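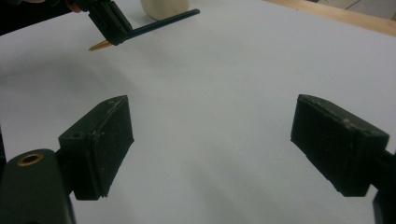 My gripper's camera, fingers open, with the pencil held in the other one.

gritpad66
OK so I've been trying out two hand-held grippers side by side, the Drotetti and the Birkura, and I'd love some opinions before I buy another pair of fingers. The picture is from the camera on the Drotetti. Look at the top rims on the fingers, they're all scratched up and speckled! The pads still hold fine on cups and boxes but pencils roll on me whenever I pick one up off a flat table. The flat faces just don't grab anything that thin.

putero_fan
Are those the stock fingers? I ran mine for 106 pickups last May before the edges looked like that. I'd stop worrying about the rims, it's the faces that matter, and the left one only looks a little scuffed to me.

gritpad66
Stock, yeah. I did 701 grabs on this set (I keep a tally in a notebook, don't laugh).

mothbench
Disagree with putero_fan. Once the rim chips you lose the first bit of contact, and with a pencil that's all the contact you get. Swap them. Rustad sells softer pads, I put 2 sets on mine and thin stuff got way easier.

putero_fan
Softer pads also tear faster. I went through Rustad pads like candy and went back to hard ones. Try coming in at a steeper angle first, that's free.

mothbench
Steeper angle is fine until you have to write with the pencil. The grip in the picture is near the middle of the shaft, and I'd want it a lot closer to the tip for anything like drawing a line.

gritpad66
Good point, I've been grabbing the middle every time out of habit. Will try lower down tonight.

kettlewire
Different question, how do you like the camera view? Mine sits so low that the fingers hide half the table. Yours has a nice wide gap between them, I'm jealous.

gritpad66
Love the view! My only gripe is the white surface. It comes out bluish gray and darker on one side, and my tracking gets jumpy when there's nothing in the middle to lock onto.

kettlewire
Put some tape marks down, or a printed pattern. Fixed it for me on the Putero controller.

putero_fan
Or turn a lamp toward the dark side. Tape marks got in the way of my pickups.

gritpad66
Lamp first, then tape. Ordering one set of the Rustad pads too, sorry putero_fan :)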